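4.3 Setting up the grasp planner for drum unloading

Complete wrist camera calibration (section 3) before you start. The dryer must be off and the door fully open.

1. In Rostis, open Planning > Grasp and load the Balludus drum profile.
2. Jog the arm to the approach pose, then select Hold.
3. Open the wrist view. Check that both fingers and the drum rim are visible.
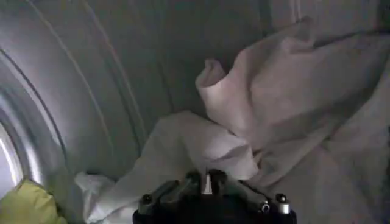
Figure 17. Wrist view inside the drum, gripper below the white and beige fabric.

4. Select Mask Tool so that the fingers are left out of the segmentation.
5. Set Exposure to Manual and lower it until the rim no longer floods the left side of the view.
6. Set Wall Clearance to 33 mm.
7. Select Propose. Fold candidates are listed by score.
8. Choose a candidate and select Dry Run. The arm traces the path with the gripper open.

Note: Pale items that overlap may be segmented as one piece. Raise Edge Weight to 3 and select Propose again.

Caution: Keep hands clear of the door opening during a dry run. The drum can turn if the arm touches it.

If the planner returns error 193, the wall model has not loaded. Repeat from step 1.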